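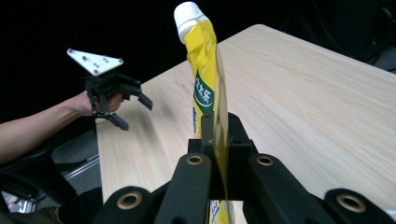 Figure 1. Yellow spout pouch with a white screw cap and a green label reading 太太乐.

Salt, Soup and Second Guesses: How Well Do We Taste Seasoning?
Food and Society, final project report
Wed 24 April

Why we picked this

Our group loves soup. That is how this started! One of us salts everything before tasting it, another thinks the cafeteria broth is already too strong, and we argued about it so much that we decided to test it. We wanted to find out whether people can tell how much salt is in a plain broth, and whether the name on the bowl changes their answer.

What we did

We ran tastings in March at the Pristport community kitchen, which let us have the back counter for 2 afternoons. Each person got 12 small cups of vegetable broth and scored every cup from one (no salt at all) to seven (way too salty). The broth came from a single recipe, cooked without salt, and we weighed the salt into each batch on a kitchen scale. By the end we had gone through 300 paper cups and a huge amount of plain crackers.

For the second afternoon we made up three names, Salero, Heltance and Costache, and wrote them on cards in front of the cups. The broth behind all three cards was exactly the same. We told everyone afterward, and most of them laughed (one person asked to taste them all again to be sure).
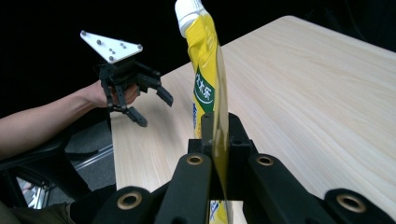

Figure 2. The tall yellow pouch, with its green label patch and blue printing.

What we found

People were really good at the extremes. Unsalted broth was spotted almost every time. The middle was a mess, though, and we thought that was the most exciting part! Two cups with different amounts of salt often got the same score, and the order of tasting mattered a lot. A medium cup right after a salty one was called bland again and again.

The names did something too. Salero got the highest saltiness scores, probably from how close it sounds to the word for salt in Spanish. Heltance was called "healthy" in several comments.

What we would change

The broth cooled down during the session, so the last cups were colder than the first. Next time we would use a warmer and mix up the order for each taster. We would also love to try it with mushrooms or dried seaweed in the pot, to see if a richer broth needs less salt to get the same score.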